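About Larkmont

Most companies put their proudest moment at the top of this page. Ours is a January when a gripper would not let go.

We make grippers and the software that tells them when to squeeze and when to quit. At the time we were a handful of people in one rented room in Novadeck with a lot of ideas about squeezing. Our first product, the Prisent, could pick up a jar, a sponge, a plastic cup or a lid, and it could hold on to any of them with real conviction. Then one Friday at 4:40 in the afternoon it picked up a saucepan lid and kept it.

We pressed release. We pressed release again, harder, as if that had ever helped anything with a circuit board in it. The status light said the fingers were open. The fingers, which had not been shown the status light, stayed shut. Somebody pulled the power, and that was when we learned our second lesson of the day: we had designed the thing to hold its grip when it lost power, so that it wouldn't drop anything on anyone's foot. It did not drop anything on anyone's foot. It sat there, dead and shut, until we took the finger mounts off with a hex key.

The cause took us nine days to find. A sensor wire behind the left finger had worn through its jacket where it rubbed against a screw head. Every so often the bare spot touched metal, and the controller read that as "fully open." Having been told it was open, it saw no reason to do any more opening. We had logged 1036 clean grasps before that one and were fairly pleased with ourselves about it. The wire had been wearing away the whole time.

No one was hurt, and the lid was fine. But the next thing a gripper holds on to might be a sleeve, and we didn't like how short that sentence was. So we stopped taking orders, which was easier than it sounds given how many we had, and started over on the parts we'd been treating as boring.

What we do now

Today Larkmont builds and tests gripping tools for kitchens, labs and packing rooms. We still sell the Prisent, although about all it shares with the original is the name and a certain stubbornness. Every unit has two position sensors that don't share a wire, and if they disagree, the tool stops and complains. It complains often. Customers have asked us to make it complain less, and we have politely declined.

There's also a manual release now. It's a plain lever, it works with the power off, and you can find it with your eyes closed. We know this because we make new hires do it on their first morning, before they get a desk or a password.
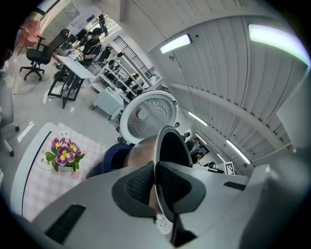
Why do you test with kitchenware when most of your customers don't cook?

Because it is cheap, awkward and easy to replace. Shiny curved metal slides when the grip is too light and dents when it's too heavy, and a rubber gasket will stick to a finger pad just long enough to fool a sensor. A tool that can put a pot lid down properly can usually be trusted with a box.

The Sqalli list

Sqalli is our fault log. The name came from a typo in a file name, and by the time we noticed, too many things pointed at it. Everything that goes wrong here gets written into it, including the embarrassing ones. A cable tie that held a trigger half down over lunch is in there. So is the update that swapped left and right, and the week we blamed a motor for something a loose table leg was doing.

We send customers the entries that touch their equipment, in the same words we used among ourselves, minus some of the words. A few buyers have read it and gone elsewhere. More have read it and called to say they've got the same screw in the same place on something from another company, and what did we do about it? (Shorter screw, longer sleeve on the wire.)

Working with us

If you have a gripper that drops things, we can probably help. If you have one that won't drop things, please call before you write, and keep your hands out of it while you dial. The old saucepan lid hangs by the front door in Novadeck, and visitors are welcome to inspect it for dents.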